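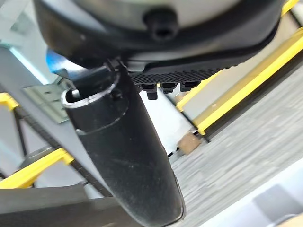 Black bolts, black tube, bit of yellow behind

August, gone eleven at night. Quick one, then bed.

Whole day on the fixings drawers. Meant to do the long bench as well, didn't get near it. Tipped the first drawer out on an old sheet and it was all in together, hex heads, domed caps, washers, a couple of curtain hooks, somebody's earring. Ordered 200 zip bags last week and I've got through most of them already. Label pen died by lunch. Using pencil on masking tape now, will regret that.

Bijan Zarei came over from Triltham with the spanners he's had since spring. The 17 was missing, he swears it was never in the roll. It was in the roll. Not going to fall out over it but I've put it down here so it's written somewhere. He stayed for tea and did the M6s for me, decent of him, though he puts the washers in with the bolts and I keep them apart. Redid them after he'd gone.

Things found: the good tape measure. Two of the same hex key. Receipt from Jornville for paint I dont remember buying. Locker key, tag says 3109, no idea. Elen's maybe? She had a locker at the pool for years. Ask her.

Hot in there even with the door propped. Roughly 12 steps to the tap and I must have done it all afternoon, hands black, everything I touched black, including the kettle and the light switch and the clean towel.

The black bolts are a pain by the way. Lovely to look at but you put one down on anything dark and it's gone. Want a pale tray for them, white or light grey. The old roasting tin would do if Elen doesn't want it back. Also want proper tubs, Paracha do ones with lids that click but the postage is daft for what they are.

Tomorow: long bench, if it stays dry. Sweep under it first. Ring about the skip. Take the paint tins out of the corner before they get any rustier, and check if the cream one is still any good for the back door. New pen.

Knees gone. Bed.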